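Site Visit Report: Open Day at Drirness
Introduction to Automation, Unit 3
Visit made in November

1. Why we went

Our class had spent four weeks reading about robots that do housework, and the unit asked for one visit to a place where the work is going on. I picked the Drirness open day because laundry was on the program and I don't believe laundry is close to being solved. I went in with that opinion and I should say so at the start.

The flyer promised "folding, live, all afternoon." It also said Drirness had 2,000 recorded folding runs and wanted many more. I wrote down three questions on the bus. Who is doing the folding? How often does it go wrong? What happens with clothes that aren't T-shirts?

2. What was on show

There were two parts. The first was a talk with slides about Jaletix, the software that is supposed to learn from the recordings. The second was the demonstration itself, where people fold clothes using grippers they hold in their hands. The grippers have a camera on them, and the recordings go to Jaletix later. No robot arm took part in the demonstration. I had read "folding, live" to mean a machine folding, and I think most visitors would read it that way.

The talk ran 30 minutes. Half of it was a video of a robot called Viklund folding a towel on a bare table. The video was sped up, and the speed was not printed on the screen. When a visitor asked, the presenter said he would have to check. There was a slide with a success rate for towels, but it gave no number of attempts, so I have left the rate out of this report. A rate with no total under it doesn't tell me much.

3. The demonstration

This was the better half. The clothes were handled on a bed, with bedding, pillows and soft toys left on it, and I give Drirness credit for that. A bare table makes everything easier than it is at home. I took a still from the gripper recordings for this report, with permission from the front desk.

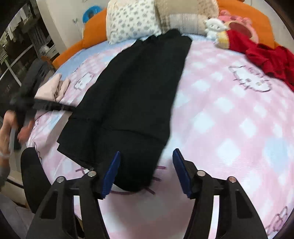 Figure 1. Black trousers laid out on the bed, with a gripper in front and a second one held at the left.

Trousers are harder than a towel. The shape is uneven, the legs can slide over each other, and black cloth hides its own edges. In Figure 1 the fabric is bunched at the end near the pillows, and at the near end it hangs in a rounded fold between the two fingertips. A person can look at that and guess which layer is which. I asked how Jaletix would tell, and was told that "it picks that up from the data." I asked how they knew. The reply was that results on trousers would be ready next year.

The sheet is also worth a mention. It is pink and white checked with cartoon faces printed on it, so black trousers stand out very well. I would like to see the same job with dark trousers on a dark blanket. My guess is that it would be a lot worse, but I have no proof, and Drirness had nothing to show me either way.

I got to try the grippers myself on a pair of jeans. My first fold came undone. My second one held but was crooked. The pads gripped well, but I kept picking up two layers when I wanted one, and I couldn't feel the difference the way I can with my fingers. It took me much longer than folding by hand. The staff member at the station said that people get faster after 200 folds. I believe that, but it means the person gets better. It says nothing yet about the robot.

4. Answers to my questions

Who is doing the folding? People are. The open day never hid this, but the flyer did not make it plain.

How often does it go wrong? I can't say. I timed 29 minutes at the folding station and saw folds redone several times. I asked if the bad runs are kept or thrown out. One person said kept and another said it depends. That matters, and they should have one answer.

What about other clothes? The collection is meant to cover shirts, trousers and towels. Fitted sheets were described as "later." A poster for the Greltunlow project, which is the part about putting clothes away in drawers, had no results on it at all.

5. What I think

I came away less doubtful about the recording method and just as doubtful about the claims. Having people do the job with the same kind of fingers a robot would use makes sense to me - you get real clothes in awkward positions. But the open day showed the collecting and talked about the learning, and it is easy to walk out thinking you saw both.

If our class goes again, we should ask ahead of time for an unedited run of Viklund folding trousers at normal speed. I put that request on the feedback card. I have not heard back.

6. Problems with this report

I visited once and took notes by hand. The quotes are as close as I could get them. I did not get a copy of the slides.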